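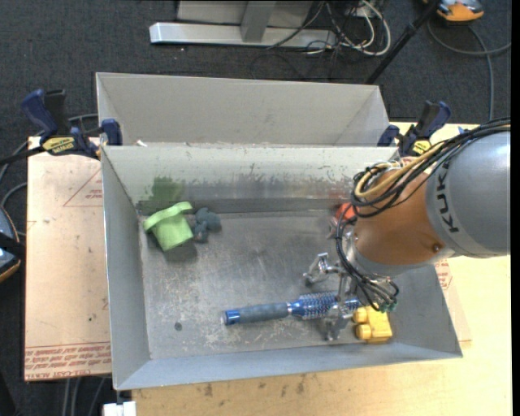
Metal bin

A metal bin is an open-topped container made of sheet metal, used to hold, sort or carry small goods. Most are rectangular, with four upright walls and a flat floor. They are found in workshops, stockrooms, schools, laundries and homes, and are often kept in pairs or rows so that items can be moved from one to the next during sorting.

Construction

The common form is folded from a single sheet, with the corners welded or riveted. A rolled rim stiffens the walls and covers the cut edge. Steel is the usual material; aluminum is chosen where weight matters. Some bins have one wall higher than the others, which keeps goods from sliding over the back when the bin is filled from the front.

Finishes include galvanizing, powder coating and plain paint. Gray has long been the standard color in commercial catalogs. The floor of a bin wears faster than its walls, and a scratched floor is normal after regular use. Surface scratches do not weaken the bin — rust at the seams is a more serious fault.

Use in sorting

Bins are widely used for mixed goods, meaning loose items of different kinds held together before they are separated. A mixed bin may contain toys, building blocks, grooming items such as hairbrushes, and other household articles. Round or long-handled objects tend to roll or turn when the bin is moved, while blocks stay where they are set down. Sorters generally take out the largest pieces first.

The Lotbridge method, named for the town where it was first taught, uses two bins placed one behind the other. Unsorted goods go in the first and finished goods in the second. Heloísa Caldeira, who described the method in her handbook on household stores, advised that no more than 8 items be left loose in a bin at one time, so that each could be seen without digging.

Sizes and makers

Bins made at Plutbridge by the Peixoto works were sold in two depths and could carry up to 30 pounds. The Mornano pattern, a shallower design, was intended for shelves and had a folded lip in place of handles. The last Peixoto catalog listed 157 kinds of bin, tray and lid.

Care

Metal bins are emptied before washing, wiped with mild soap and dried at once. Grit left on the floor of a bin will mark both the metal and the goods. Hairbrushes and similar items are cleaned separately — loose hair collects in the corners and is hard to remove from a folded seam.

See also: Crate; Storage tray; Toy chest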